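Pantry sort at Moltidstead – biscuit shelf

A short gallery from the shared kitchen, where we went through the biscuits first.

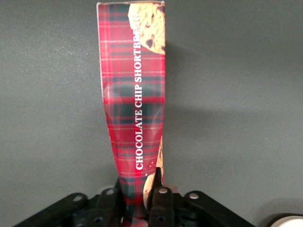 Shortbread gets its own spot beside the tea. We shelve boxes by flavour, and the chocolate chip ones in red tartan are easy to pick out. This one is creased through the lower half – it goes at the front to be eaten first.

Comments

Fongchan Saithong: Save me two for August!

Surachet R.: Crumpled box, same biscuits.

We use cookies. Accept | Settings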